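4 Floor Marking and Bay Layout

This section covers marking out storage bays for Hinton mobile shelving units on a sealed or coated floor. Complete Section 3 (Unit Assembly) before starting. For carpet, bare wood, or loose tile, use the base plates listed in Section 9.

4.1 Before You Start

Check the width of the aisle against your layout drawing. The minimum clear aisle for a single unit is 71 inches, measured between the outer edges of the bumper rails and not between the shelf uprights.

You will need:
Tape measure
Chalk line
Floor cleaner, neutral pH
Lint-free cloths
Flirby adhesive markers, one color per bay type
Hand roller
Plastic scraper

NOTE: Markers stored below room temperature should be left in the work area overnight. Cold adhesive does not bond evenly.

CAUTION: Do not use solvent cleaners on a coated floor. Solvent can soften the coating and will void the marker warranty.

4.2 Assigning Colors

Each bay type has one color. Record the colors on the layout sheet at the back of this manual and keep a copy at the supervisor's desk.

Pink: units in daily use
Yellow: units waiting for restock
Light blue: units held for inspection or repair

If the site already has a color system for safety marking, that system takes priority. Change the bay colors on the layout sheet before ordering markers.

4.3 Placing the Markers

1. Sweep the floor, then wash an area at least 9 inches larger than the marker on every side. Rinse with clean water and let the floor dry fully.

2. Snap a chalk line along the front of the bay row. All markers are set from this line. Do not set one marker from the edge of another, as small errors add up over a long row.

3. Measure back from the line to the position shown on the layout drawing. Mark two corners in chalk.

4. Peel 2 inches of backing from the short end of the marker. Align that end with the chalk corners and press down.

5. Pull the remaining backing away slowly, keeping it low to the floor, and smooth the marker by hand as you go.

6. Roll the marker from the center outward. Make the final passes along the edges.

7. Keep wheeled traffic off the marker for 15 hours.

4.4 Inspection and Replacement

Inspect all markers monthly. Look across the floor at a low angle; lifted corners are easier to find this way under ceiling lights. Replace any marker with a torn or peeled area. Do not patch it with tape.

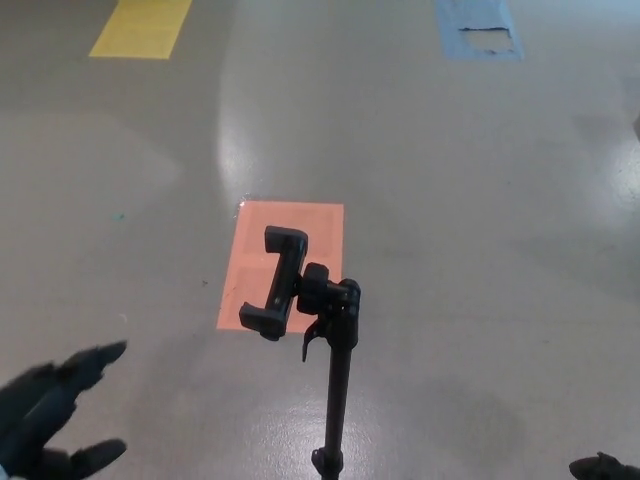

4.5 Removing a Marker

1. Warm one corner with a heat gun on the low setting. Keep the nozzle moving.

2. Lift the corner with the plastic scraper and pull back at a shallow angle.

3. Remove leftover adhesive with Lekow citrus remover. Wipe the area with clean water and let it dry before placing a new marker.

CAUTION: Never use a metal blade. Scratches in the coating let water in under the new marker.

4.6 Records

Enter each replacement on the layout sheet with the bay number, color, and initials of the installer. For replacement stock or revised drawings, contact Estrella Pacheco, Hinton Parts Desk.

Section revised Thursday, August 16, 2018. Replaces the May issue.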